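Review: Noltia tabletop arm kit and the Duvwood block set, after one year in a high school robotics club

Category: Classroom and club equipment
Used for: after-school club, grades 9 to 12
Length of use: one school year, September to May

I run the robotics club at a public high school. Last summer we had money for one large purchase, and after a lot of reading we bought the Noltia tabletop arm kit. We added the Duvwood maple board and block set a few weeks later. Other coaches have asked me how it went, so I am writing it up once and will send them the link.

What we bought

The Noltia kit is the arm, a controller box, a power supply, a bag of mounting hardware and a license for the programming software, which is called Stesance. It comes with one tool, a plain rod with a rounded tip for pushing and tracing. A gripper is sold separately. We did not buy the gripper.

The Duvwood set is a laminated maple board and a bag of plastic blocks in basic shapes and colors: cubes, cylinders, stars, hearts and so on. You could make your own, and I will get to that.

We already had a perforated work table from an older project. The arm bolts straight to it with the supplied hardware. If you do not have a table like this, budget for one. A regular classroom desk moves too much when the arm stops quickly.

Setup

The manual says setup takes an hour. It took us two club meetings. Most of that time went to the mounting plate, which has slotted holes that lined up with our table only after we turned the plate ninety degrees. The manual shows it the other way.

The emergency stop is on a cable that is too short. We bought an extension from Noltia. It should be longer out of the box, considering that the kit is sold to schools.

Installing Stesance was easy on our two newer laptops. On the older ones the simulator would start and then freeze. Support answered within a day and told us to turn off the shadows in the display settings, which fixed it. The arm can be driven without the simulator, but I would not let new students do that.

The software

Stesance has a block editor and a Python editor. Students can start in one and move to the other, and the block program converts to Python with readable names. It does not convert back. Two of our students lost an afternoon finding that out, so save a copy first.

The block editor is fine for the first month. After that the programs get too long to fit on a screen and there is no way to fold a section. By winter everybody was in Python except for the newest members.

The part I like best is the speed limit. A coach can set a maximum speed with a password and students cannot raise it. We kept it low all fall. It makes the arm boring to watch, and I think that is correct for a room full of ninth graders.

The part I like least is error messages. A program that asks for a position out of reach stops with a number and no words. The list of numbers is in the back of the manual. We printed it and taped it to the wall. Error 313 (joint limit) is the one you will get to know.

What the students did with it

The club has 44 members on paper and about half of them come regularly. One arm does not go far with that many people. We split into teams of five, and each team got the arm for one meeting and used the simulator the rest of the time. If you can afford a second arm, buy it before you buy anything else on the accessory list.

The main project for the year was a pushing task. A team lays out blocks on the board, and the program has to move a chosen block to a chosen spot without knocking over or shifting the others. It sounds simple. With a gripper you pick the block up and put it down. With a rod you have to think about where to touch it, which way it will turn, and what it will run into.

The shapes matter more than I expected. A cube pushed off center rotates, and students can see why after a few tries. A standing cylinder slides well if you push low and tips if you push high. Stars are difficult because the rod falls into the notch between two points, which is sometimes a help and sometimes the whole problem. Hearts were the least popular.

By the end of the year, 7 teams had a program that could complete the basic task. The best of them could plan a path around other blocks. The weakest had one that worked from a single starting layout, and that team still learned something about coordinates.

We took the project to the regional Drakos student challenge in the spring. We did not place. The judges liked the pushing task and asked good questions about it, and the students came home with a list of changes they wanted to make.

The board and blocks

The board is well made. It is flat, it has stayed flat through a dry winter, and the surface is smooth enough that the blocks slide evenly. The strips alternate between a pale and a slightly darker maple. I was worried the pattern would cause trouble when one team tried using a webcam to find the blocks. It did not, because the blocks are so much stronger in color than the wood.

The blocks are light. That is good for safety and bad for repeatable pushing, because a small bump on the table can shift them. Some teams filled in a paper grid sheet with starting positions so they could reset between runs. The edges have held up and the colors have not faded.

For the final task we used a mixed layout and left the front of the board clear as open space for the moves.

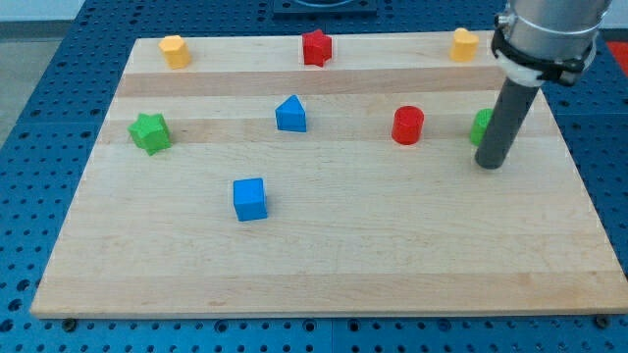

Price and what I would skip

The kit costs more than a competition robot and does less on the first day. It has needed far fewer spare parts. Our only repair so far was a worn cable clip.

I would skip the Duvwood carrying case. It fits the blocks and the board is stored separately, so you still have two things to carry. A shoebox does the same job.

You can also skip the board if someone in your school has a wood shop and time. A cutting board from a kitchen store is usually too small and often has a groove around the edge, and the blocks catch in it. We tried one in the first weeks.

I would not skip the longer emergency stop cable.

Good points

Solid arm, no play in the joints after a year.
Speed limit with a coach password.
Block and Python editors in the same program.
Support answers email quickly.
The plain rod gives students a better problem than I thought it would.

Bad points

Short emergency stop cable.
Error numbers with no explanation on screen.
Mounting plate drawing in the manual does not match our table.
Simulator needs a fairly new laptop.
No way to fold sections in the block editor.

Who should buy it

A club with a steady room where the arm can stay bolted down. If you have to pack up after every meeting, look for something smaller, because you will spend your time checking the alignment again. It also suits a class better than a large club, since a class can schedule arm time and a club has people walking in at 3:30 who all want a turn.

Rating: 4 out of 5 for the arm, 4 out of 5 for the board and blocks, 3 out of 5 for the manual.

We are keeping the same setup next year and adding the gripper if the budget allows. The pushing task will stay for first-year students.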